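Darnivitz laundry room reopens with folding tables and a mending shelf

The shared laundry room at the Darnivitz flats is open again after ten weeks of work, and residents of all 80 homes can now use it from early morning until 10 at night.

The old drying cupboards have gone. In their place are two long folding tables, a rail for shirts and a shelf for clothes that need mending. The work cost 3,000 euros, most of it spent on the floor and a new drain. Pelkonen, the building firm, also moved the sink closer to the door after complaints about carrying buckets across the room.

Bedding is still the main reason people come down. The machines in the flats are small, and a double quilt will not go into most of them. The two large washers from Miltell were kept and serviced, and can be booked on the sheet by the stairs.

Residents asked for a short guide to folding and sorting, and one now hangs over the tables. It suggests doing the big pieces first, while there is room to spread them out, and leaving small cloths until the end. Dark reds should be washed apart from pale bedding for the first few washes.

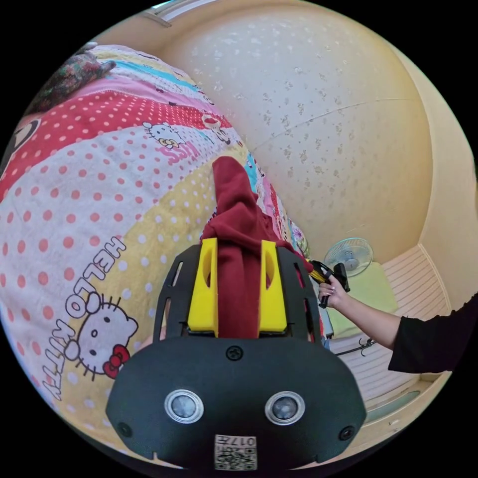

Text: Siiri Peltonen
Darnivitz local news

A dark maroon cloth against a Hello Kitty quilt in red, pink and pale yellow with polka dots.

Anything left in the room at closing time will be put on the mending shelf and kept there until the end of December. Keys from before the work still fit the door.

Recent items
Pruto bakery to open earlier in winter
Bicycle store: new hooks fitted
Stair lighting on B side repaired
Lost and found: gloves, one scarf, a child's boot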